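Two arms on one table: where should the lamp go?
Shared Workshops > Automation builds

Posted by Trinity Yazzie

Our members are assembling a two-arm sorting table at the Villby workshop. The arms are to take small yellow pieces from the wood and place them in the red or the blue basket. A table lamp stands between the baskets at the far side. The left arm reaches toward the shade on many of its moves, and the lamp has been knocked 3 times. We would prefer to keep it, as members also use the table for hand work. Is there an accepted position for a lamp on a shared table of this type?

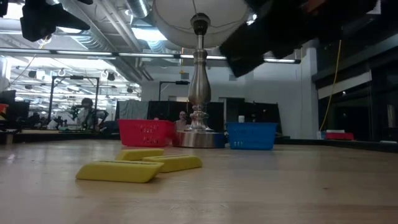
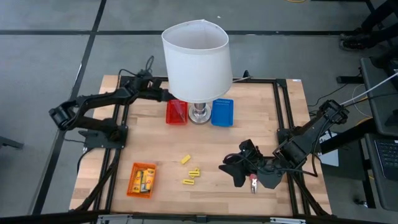 Villby, September

Members are asked to note that the baskets may be moved, but the arms are bolted and should stay where they are.

Alaric Alcantara
I would advise treating the lamp as a fixed obstacle. Measure the shade at its widest point, add 100 mm on every side, and enter that volume as a keep-out zone for both arms. Include the cable loop above the left wrist — it stands higher than the arm itself and is easily forgotten. Run the full routine at low speed before returning to normal operation. Our group at Sonmont uses a margin of 13 cm, but its arms are longer.

Jalen Dunleavy
Take the lamp off the table. Ceiling light is enough.

Thaddeus Esposito
The previous reply does not address the hand work. A clamp lamp fixed outside the black frame would serve both purposes. Please also put the pliers away before any powered run.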